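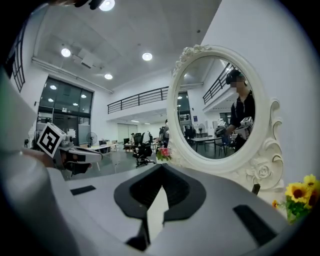 Gülizar Çetinkaya told us that the mirror on her dressing table was the one thing in the house she had never once thought of as furniture, and that she only noticed it when it went away to be cleaned and she had to put her earrings in by feel.

We have repeated that remark to a good many people since, and it has more or less become the way we explain what we do at Clornholm. We find, clean, mend and sell vanity mirrors, along with the small things that live beside them: trinket dishes, brush sets, powder jars, little bunches of artificial flowers. Our weakness is for the ornate ones. Give us an oval with scrolls and roses on it and we will happily lose an afternoon with a soft brush and a saucer of soapy water, getting the dust out from behind the petals.

Ayten Kahraman started the shop with a card table and a box of mirrors from her aunt's house in Skondby. There are 4 of us now, and we have a proper workbench (the card table is still in use, mostly for tea). Ayten does the painting and the fine repairs to the molding, and she is very patient about white. There are a great many whites, you know, and a chipped petal touched up in the wrong one will catch your eye every morning for years!

The Brurasel range is our own. It began one February, when we had more customers asking for oval mirrors than we had old ones to offer them. Each one comes with a stand, and we will gladly help you choose a spot for it. Try it near a window but a little to the side, and sit down before you decide on the height, as you will probably be sitting when you use it. Leave room in front for a hairbrush and a cup of something. If you like flowers at the base, keep the bunch small and set it to one side so it doesn't creep up over the glass.

For cleaning, spray the cloth and never the mirror, and go around the carved parts with a dry paintbrush.

Repairs usually take 3 weeks, longer if a scroll has to be built up again from nothing. Bring any broken pieces with you, even the crumbs, wrapped in a bit of tissue. We are on the ground floor of the Ramasamy building, through the side door, and the kettle goes on at 2 in the afternoon if you would like to time your visit.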